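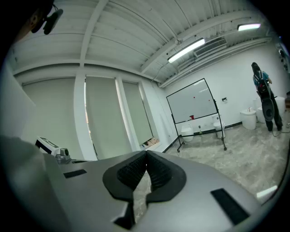
The office blind has a sales pitch now, and I have been trying to believe it. Bedenix, which makes the Iston roller, says the right shade will calm a workroom, rest the eyes and lower the power bill. That would be a lot to ask of a sheet of cloth on a tube. In most of the rooms where I have worked, the arrangement is the one you get here: pale greenish-white blinds over the windows, fluorescent lights burning on the ceiling, and a bright line leaking in at the edge of the narrower blind on the right. We shut out the daylight and then pay to make our own.

I don't blame the people inside. Glare on a screen is miserable, and in June, at four in the afternoon, I would pull the thing down too. My complaint is with the idea that a better product fixes it. The Iston costs 700 dollars a window, fitted. A seven-window office might have other uses for that money.

Esent, a rival, sells a motorized model called the Tu that comes with an app and promises to block 70 percent of the glare. I asked the company which glare, at what hour, through what kind of glass. The reply ran to two pages and answered none of it. The Tu starts at 1689 dollars, and the side channels that would stop light from getting around the cloth are extra.

Those channels are the part I would buy. A plain roller has to hang a little clear of the window frame or it rubs, so it leaves a gap, and the sun finds the gap and lands on somebody's desk. Side channels have been sold for years. They are dull, they collect dust, and they don't need a password.

Before spending anything, try leaving one blind halfway up for a week and turning the desks side-on to the glass. Switch off the row of lights nearest the window - if the wiring lets you, and in plenty of buildings it won't. I would put an electrician ahead of an app on the shopping list.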